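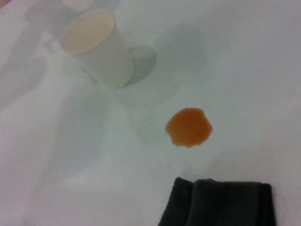 A paper cup on its side and a small orange spill on a white tabletop.

Kamstead library to put lids on drinks from October

Visitors to the Kamstead public library will need a lid on any drink they carry past the front desk starting in October, the library said on Thursday, June 16, 2022.

The new rule covers the reading room, the children's corner and the upstairs study tables. Open cups will still be allowed in the lobby, where the drinks counter is, and on the benches outside.

Library manager Leonora Magbanua said spills on tables and chairs had become a regular part of the staff's day. The library logged 367 of them in the past year, up from 215 the year before. Most were small and cleaned up in a minute or two, but several reached books or outlets.

"It's usually a cup that gets knocked by an elbow or a backpack," Magbanua said. "Coffee, juice, tea, all of it. We don't want to ban drinks. People stay for hours and they get thirsty."

The counter in the lobby is run by Prinaten, a local catering firm, which sells hot drinks and juice in plain paper cups. The firm now hands out lids only when a customer asks. Under the new rule it will put one on every cup going into the library, at no extra charge. Customers who bring their own mug will need one that closes.

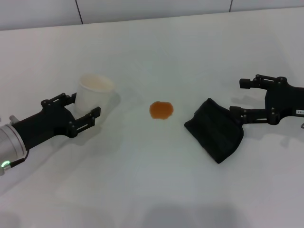

A white paper cup stands upright on a table covered in smooth white material.

Shuk-fan Tsang, who manages the counter for Prinaten, said the firm had looked at switching to a wider, heavier cup but decided against it because of the cost. Lids that fit the present cups are already in stock, she said.

The library has also set aside $300 for absorbent cloths and spray bottles, to be kept at each end of the reading room so visitors can wipe up a spill themselves. Staff ask that anything spilled on a book or near an outlet be reported at the desk right away - and that wet books be left closed.

There will be no fines for drinks. Damaged books will be charged at replacement cost, as they are now.

Some regular visitors had asked for a drinks-free area as well. Magbanua said the map room, which already bars food, will stop allowing drinks of any kind on the same date. Water bottles can be left on the shelf by the door.

Comments on the change can be left in the box at the front desk or sent to the library by email through the end of the summer.

Recent items
Flotorov Street parking lot to close for paving
Summer reading sign-up opens at the library
Kelmendi Bakery moves to larger shop
School band seeks used instruments

Last updated: 4:15 p.m.

Contact the newsroom | Copyright Kamstead News | Back to top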